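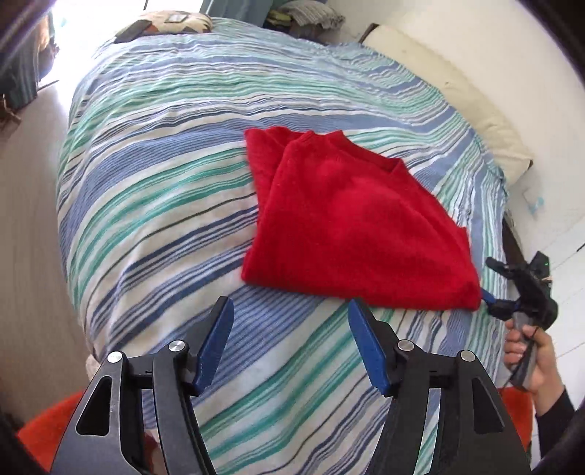

My ex wants some of our late dog's ashes — do I split them?

Posted by Marloes Van Loon in Family & Relationships

Our old boy Kenier died in March, kidney failure, fourteen years old and grumpy right up to the last week. Joris and I adopted him together when we were married. We split up six years ago and the dog stayed with me, mostly because I had the yard. Joris paid for half the food for the first year and then sort of stopped, but he did come by and walk him, and when Kenier got sick he drove over from Lultulcombe twice a week so I could sleep in.

The vet bills at the end came to 3,265 dollars. Joris offered to pay part of it and I said no, which I now half regret for boring money reasons.

Anyway, the ashes came back on a Tuesday in a plain little box and I texted him to let him know. He wrote back asking if he could have half. Half! I had been thinking of a spoonful in a keepsake thing. I haven't answered him yet and it's been a week. My sister says he gave up his claim when he moved out. My mom, who never liked him one bit when we were married, says give the man his half.

I'm not even sure what I want to do with them. I thought about scattering them at the lake at Trornum, because he loved it there, but then I get up in the morning and say hello to the box and I don't want to scatter anything. Has anybody done this? And is there a proper way to divide them, or do you just open the bag in your kitchen? I feel sick thinking about it.

dottie_in_the_valley
I'm so sorry about Kenier. Fourteen is a grand age but it never feels like enough, does it?

We split our cat's ashes between me and my ex-husband, and I'm glad we did. I was dead set against it to begin with. I thought it would feel like cutting her in two (sorry, that's a bit grim) and then on the day it was fine, it was quiet, we had coffee afterward and told the story about her and the Thanksgiving turkey for the hundredth time. We hadn't been that nice to each other in years.

On the practical side, call the place that did the cremation before you touch anything. Ours divided them for us for a small fee and gave us two sealed bags with the paperwork copied. Mine was 138 dollars with a second urn included, but that was a few years back and it wasn't a fancy urn. If you do it at home, cover the table, shut the windows, turn the fan off and use a funnel you don't mind never cooking with again. It's heavier and grittier than you expect. Don't rush it, and have somebody there with you.

As for whether he deserves half, I'd look at those drives from Lultulcombe. That would settle it for me. You can also tell him you need a few more weeks. The ashes will keep, and a week of silence probably has him thinking you're mad at him.

bigschouten
your dog your ashes. did he pay the 3,265? no. give him the collar and a nice picture

Pam R.
I see bigschouten's point, but she did say he offered and she turned him down, so I don't think you can hold the bill against him!

I'll just add that it doesn't have to be half. When my father-in-law's old Lab went, three of the kids wanted some, and they each got a small jar and the rest went under the apple tree. Maybe Joris says "half" because he doesn't know what else to ask for. Call him up and don't do it over text. Ask him what he'd like to do with them. If he wants to scatter them at the lake too, then you could go together, and you could keep back whatever you want for the box so you still have someone to say good morning to.

Also some of those memorial jewelry places charge silly money, I saw one asking 879 for a pendant. Shop around.

Marloes Van Loon
Thank you all, I cried at the turkey. I'm going to call him tonight after supper.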